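4.2 How borrowers talked about late fees

I should say first that I didn't set out to study late fees at all. I wanted to know why people in Pidton and Wodwood pick the small savings-and-loan office over a proper bank, and I'd planned 180 interviews on that. But fees kept coming up, usually before I'd got my pen out, so I gave in and added two questions on them in May.
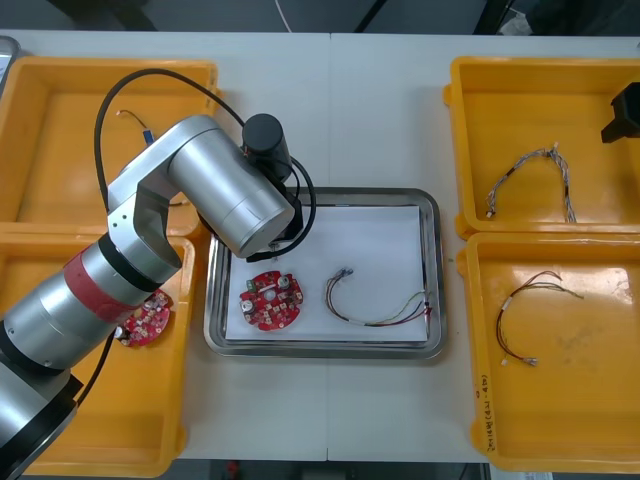
Figure 3. Robot arm over a steel tray lined with white paper.

The Wodwood borrowers were the crosser lot. Most had taken loans of 300 or 400 and could tell me to the penny what a missed payment had cost them, though hardly any could give me their interest rate (I'd have been stumped too, to be fair). In Pidton people shrugged and said the fee was "just what they do". I still don't have a good explanation for that gap. The Umali branch charges the same as the other two, so price alone won't do it.

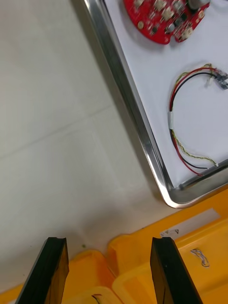
Small traders were a group I nearly left out, and I'm very glad I didn't! They borrow for stock and pay back when the stock sells, which fits badly with a fixed monthly date. Several at Pesstead told me they'd happily pay a bit more overall for a date they could move. Their stock varied hugely, from cut flowers to small electrical parts, things like a red circuit board or a looped wiring harness, and the flower sellers wanted much shorter loans than the parts sellers did. I come back to loan length in section 5.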